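Road testers wanted — family cars, long-term loan panel

Fernness Motoring is looking for drivers to live with a car and write down what it's like. Not a job exactly, more a paid side thing. 30 places. Closes 2025-09-07, midnight.

What you do: get a car from us for two weeks. Mostly small SUVs and wagons, one or two hybrids, a minivan if we can get hold of it. Drive it like your own. School run, groceries, the bad stretch of highway, whatever. Fill in the log each evening (short, ten minutes tops) and send us a longer write-up at the end.

What we want to know: seats after two hours. Does the stroller fit. Is the touch screen a pain in gloves. Real gas mileage, not the sticker. Road noise. Anything that rattles.

You need:
- full license, clean for three years
- somewhere off the street to park overnight
- at least one regular passenger, kids very welcome
- to be OK with writing, spelling not a big deal, we have an editor

No trade people please — dealers, sales staff, anyone working for a car maker. Sorry.

Pay is $942 per loan, sent after the write-up comes in. Gas is on us up to 127 gallons across the panel year. Insurance is covered by us too, you pay nothing unless you've been driving like an idiot, see the terms.

First cars go out from the Ponel lot. You pick up and drop off yourself, we can't deliver this time round. Pick up takes an hour so dont plan anything tight. People who did the July round can apply again but new names go first.
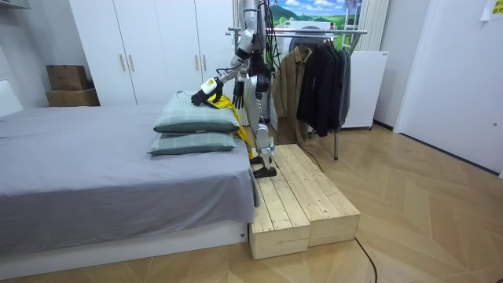
Birdie Kasprzak
Panel Editor, Fernness Motoring

To apply, send a few lines on who's in your household, what you drive now and what bugs you about it. Plus one paragraph on any car you've ever owned, good or bad. No résumé. Put PANEL in the subject line or it will get lost.

Questions on insurance or the license check go to Fahad Rizvi, everything else to me. Replies may be slow — we'll get to everyone tho, yes or no.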